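The deposit on bottles was raised in our town in October, and since then I hear the same complaint at the counter of the Kuvari grocery. People say it is a punishment for the customer. I do not agree, and I want to explain why.

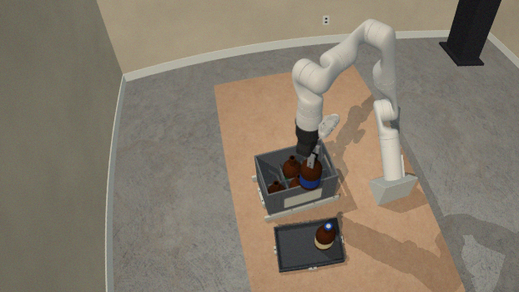 Where I grew up, every bottle had a price. We children carried them back to the shop, and nobody called this ecology. It was pocket money. When the deposit was removed, the bottles went to the ditch beside the road.

My neighbor Ewan Lowther says the poor will suffer most. I take this seriously. But a deposit is not a tax, because it comes back. What hurts the poor is a return point which is 2 miles away and closes at noon on Monday.

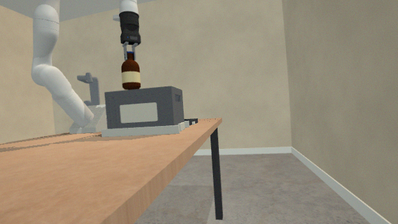 Glass asks for some patience from us. It is heavy, it breaks, and the shops would like to forget it. Yet a brown bottle held over a gray crate is for me a sign of good order, more than any poster from the city. The crate means that somebody expects the bottle back.
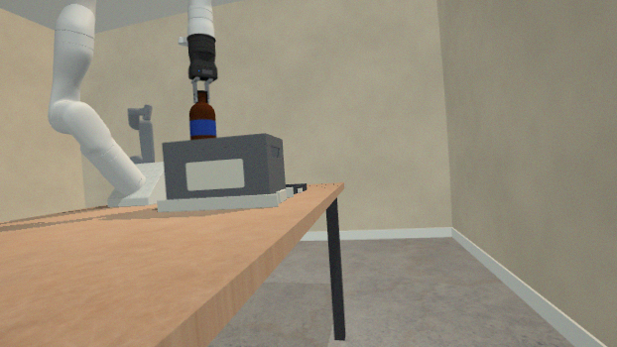

Cosgrove, the next town, has 3,000 people and 65 places to return glass. We have more people and fewer places. So I ask the council to keep the higher deposit and open more doors for it. If they do the first without the second, Ewan will be right, and I will have to tell him so.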